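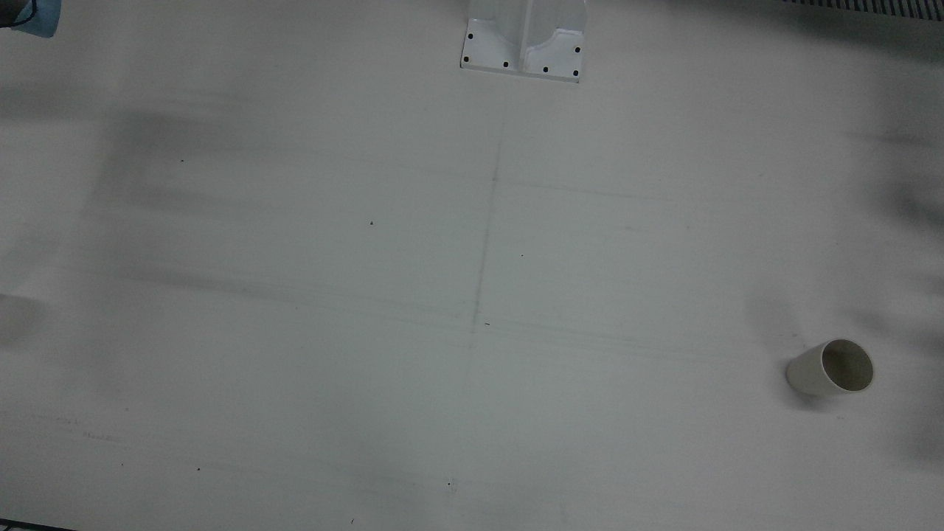 Cup on its side: how to demonstrate the turning by hand?

Posted by Aatos Kallio, 22nd March

Hello all. I am teaching an arm to pick up a cup which lies on its side and to put it standing on the table. I drive the arm by remote control with a Roltier leader arm, and the recording is made in Goreo. There is one fixed camera over the table and one small camera at the wrist.

I have now 163 demonstrations. When the open mouth of the cup points away from the arm, the trained policy does the task quite well. When the mouth points to the side, the arm comes down, stops above the cup and makes small movements left and right, as if it cannot decide. Sometimes it then closes beside the cup.

I must admit that I did not always do the same thing myself. In January I took the cup by the rim, and later I changed to taking it around the body, which felt easier for my hand. All of these are in the same set. Should I throw away the January part, or only record more?

My second problem is the wrist view. It sees a lot of the room: 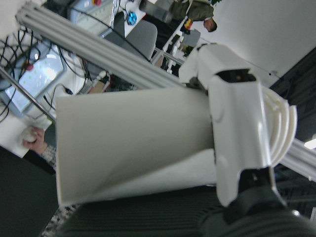
Wrist camera view: the gripper plate in front, the desk and the monitor behind it.

Is this harmful for the training? I could crop it, but I am afraid to lose the cup at the moment of turning.

Kauko Harju

More data. I had the same with a bottle and after more recordings it was better. Also check that your gripper is really closing, mine had a loose screw.

Noeline Hapeta

I would not record more before you have sorted what you have. The small movements left and right are typical when the set contains two different ways for the same start position. The policy has seen you go to the rim and has seen you go to the body, and it ends up between them. So please decide on one grasp for each direction of the cup and write it down on paper next to the controls. If the body grasp is easier for you, keep that one and put the rim demonstrations in a separate folder. Don't delete them, you may want them for another test.

Some things that helped me when I did nearly the same task:

Move slowly but do not stop. If you wait above the cup to think, the arm learns to wait above the cup. I practise the whole movement two or three times without recording, and only then I start.

Change the position of the cup between the recordings according to a plan. I use four directions for the mouth and go through them in order. If you place it freely, your hand will choose the comfortable direction much more often than you believe.

Do the turning at a low height. If the cup falls out you can pick it up again in the same recording, and such a recovery is useful to keep – provided that you do it calmly.

About the wrist camera: the room is not a problem by itself, but it becomes one if it is always the same during the training and different later. People walk, the monitor shows another page, somebody moves a chair. I would first look at the frames from the turning and see how much of the edge you can take away while the cup is still visible. Crop the training pictures and the live pictures in exactly the same way. I once forgot the second part and lost two days.

Aatos Kallio

Thank you both. The screws are tight, I checked them. I sorted the recordings last night and about 60 of them are with the rim grasp, so this was more mixed than I remembered. I have started a new training with the body grasp only. The cropping I will leave for the next round, so that I change one thing at a time.

Noeline Hapeta

Good plan. Please write here also how it goes with the mouth towards the arm, you did not mention that direction.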